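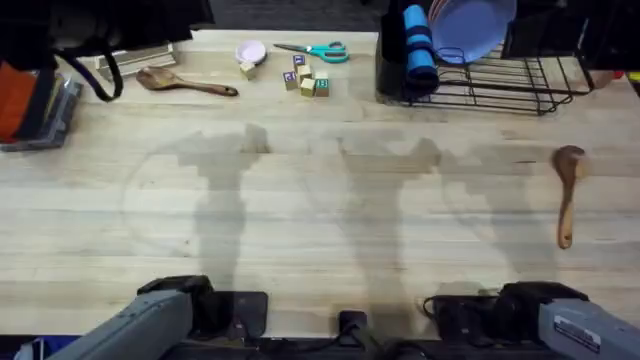
Forums > Kitchen & Dining > Tables and Worktops

New posts Search Members Log in

Butcher block as a kids' play table AND baking table?

hauke_eichhorn wrote:
So I finally did it, I bought the butcher-block top I'd been drooling over since April, and I love it. It's 167 cm long, pale as bread dough, with these faint darker streaks running through some of the planks. The plan is for it to be a baking table in the morning and a play table after lunch (alphabet blocks, scissors, paper, all of it). My question is about finish. The shop in Rondstead sold me a bottle of Seidel oil and said to put on two coats and enjoy it. Is that enough if a four-year-old is going to be banging blocks on it every day? I'd hate to lose that light color, it's the whole reason I picked it!

AdiJ wrote:
Oh, congratulations! Plain oil is plenty. We've had ours oiled for years and the kids have done everything to it short of skating. You get dents, sure. A damp cloth and an iron takes out the small ones, and I leave the rest alone because I like them.

timo_hinrichs wrote:
Have to disagree with Adi here. Oil is lovely on day one, but crayon goes straight into it. I switched to Sonderard hardwax and I wouldn't go back. Crayon wipes off and so does beet juice, which I tested by accident. It did go a tiny bit yellower, I'll admit that.

AdiJ wrote:
"A tiny bit yellower" is exactly what he's trying to avoid, Timo :)

timo_hinrichs wrote:
You have to hold the offcut next to it to see the difference!

sabine_h wrote:
Can I put in a word for the spoons? If you're oiling the top anyway, do your wooden spoons the same afternoon. Wipe them, let them sit overnight, wipe again. Ours have brown handles and they come up so beautifully, like new chestnuts. And keep a couple of them out with the blocks, because a wooden spoon is the best toy in the house. My two stir blocks in a dish for hours and call it soup.

hauke_eichhorn wrote:
Soup! Yes, we have soup too, with the pink dishes. Doing the spoons this weekend, great tip.

chaiwat_s wrote:
Whatever you put on it, sand first. I used Tekora discs on mine and went much too fine, I think I finished at 700 grit, and the oil just sat on top looking at me. Went back over it with a coarser one and it drank it right up. Learn from my lost Sunday.

timo_hinrichs wrote:
700?? On a table? Were you planning to look at yourself in it?

chaiwat_s wrote:
I got carried away! It was SO smooth though.

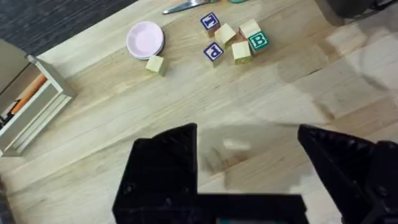 Rondstead, Saturday, October 17, 2020

hauke_eichhorn wrote:
Update, as promised. I went with the plain oil (sorry Timo) and I could look at this grain all day. The long strips are still blond, which was my big worry. Pink plates are out and so are the blocks. I've decided I like mixing bare wood blocks in with the lettered ones, the blue p and the green B look great next to plain wood, and the bare ones get used for everything: bread, cars, cheese. Anyone know if I can oil those too? They feel pretty dry.

sabine_h wrote:
What a pretty color that top is. I'd oil the bare blocks, very thinly, with the same stuff you used on your spoons. I'd stay away from the lettered ones, I had a cloth come away blue once and the letter was never quite the same.

AdiJ wrote:
Leave them all alone, I say. Small hands do the polishing. Our oldest plain blocks have gone silky without a drop of anything.

timo_hinrichs wrote:
I'm with Adi on this one, mark the day. And Hauke, the top looks great, I forgive you. Ask me again after the first crayon.

chaiwat_s wrote:
What grit did you stop at?

hauke_eichhorn wrote:
Well short of 700, Chaiwat! Spoons are next, then maybe one plain block as a test. I'll let you know how it goes.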